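Tromgate Pick Planner 2
Grasp planning software for bin cells

Product code: Listov series, planner module
Supplied by: Erolard
Page updated 1 February 2023

Overview
Pick Planner takes a depth image and a model of the container and returns a ranked list of grasps, each with a collision-checked approach and retreat path. It runs on the cell PC and talks to the arm through the existing motion interface. No changes to the robot program are needed beyond the call block included with the license.

What is new in version 2
Wall clearance is now checked for the whole tool, including brackets, fittings and hoses, where version 1 checked the fingers only. Hose routing is entered as a swept tube with a minimum bend radius. Grasps that would press the tube against a wall are dropped before ranking, and the reason is written to the log.
Sloping walls can be entered directly as planes. The old method of stacking boxes to approximate a slope still loads but is no longer recommended.
The floor mask has been rewritten. See Reflective containers.

Specifications
Candidates per cycle: up to 2,000
Median planning time, reference PC: 74 ms
Depth inputs: up to 3 sensors, fused
Part models: box, cylinder, mesh (STL)
Output: joint path or tool pose list
Simulation: Naylor scene import and export
License: per cell, perpetual, one year of updates

Reflective containers
Bare metal returns false depth near seams and corners. The mask compares each return against the container model and marks points behind the floor or walls as unknown. Unknown points are treated as occupied for path checks and are never used as grasp support. Run the mask calibration with the container empty, and repeat it if the container is moved.

Known limits
Mesh parts with more than one stable pose need a pose table. Parts lying outside the container are not planned for and must be added as obstacles by hand. Cable motion is not simulated; only the swept tube is checked.

Ordering
The January build is the current release. Version 1 licenses can be upgraded through Erolard; include the cell ID from the About screen. Tool models are not converted automatically and should be rebuilt in the tool editor.
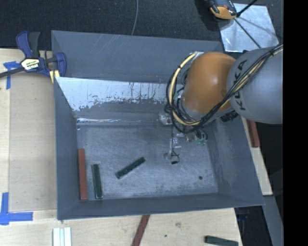

Tool models in Pick Planner are built from primitives attached to the flange or to any upstream link. Start with the fingertip and work back toward the wrist. A hose that bows out to the side, like the pale yellow one curving wide of the orange joint housing, needs its own tube attached to the link it moves with. A single cylinder around the wrist will either miss the curve or rule out most grasps near the walls.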